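Flandham Residents' Help Board
2 min read
November – posted by Kusuma

Our building association is replacing the shared mailboxes, and a parcel left for my unit was returned to the sender. What is the correct procedure for recovering it?

Cumo
Residents should contact the sender first and quote the tracking number. The front office holds parcels for four days only and keeps no record after that.

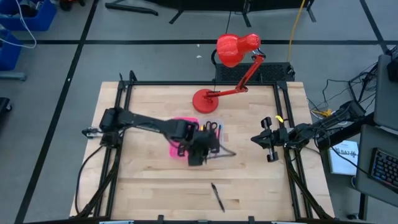
Can a neighbor collect a parcel on my behalf?

A neighbor may do so with a signed note from you – the note must state the unit number and the date of collection.

Ilora
Same thing happened to me, unit 941. The sender mailed it again at no charge. Please also check that your name is on the new box, as mine was missing.

Contact the board | Copyright Flandham Residents' Help Board | Back to top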